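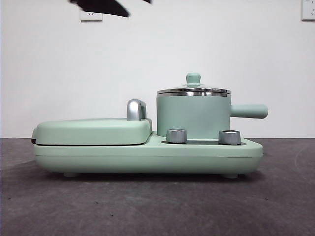
Search this site Go

Telescope mount and pier: pre-session safety check
Posted February 8, 2020 by Widelard Observing Group

Covers the Wiltero mount on the fixed pier. Complete before power-on.

1. Pier bolts: torque marks aligned. PASS
2. Counterweight stop screw fitted. PASS
3. Clutches hold with tube horizontal. PASS -- slight slip in declination, retighten.

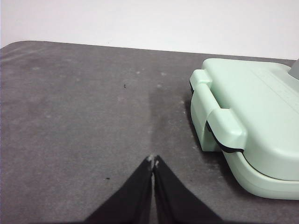

Electrical

4. Supply lead clear of the pier by 100 mm. PASS
5. Dew heater plug: no scorching. FAIL. Plug replaced, retest due.
6. Red lamp works from battery. PASS

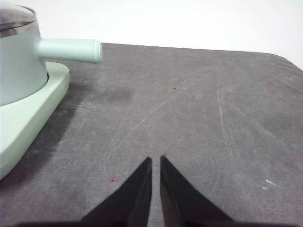 Lidded saucepan with side handle, pale green.

Optics and close-down

7. Finder capped in daylight. PASS
8. Solar filter held up to a lamp, no pinholes. PASS
9. Mount parked, power isolated at the wall. PASS -- label worn since December.

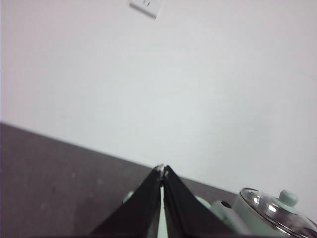
Wall and switch plate.

2 comments

pierside: Item 3, was the slip with the camera fitted? Ours only shows with the full load.

Guest: Karateck heater plugs run warm here too. Worth adding a fuse rating to item 5.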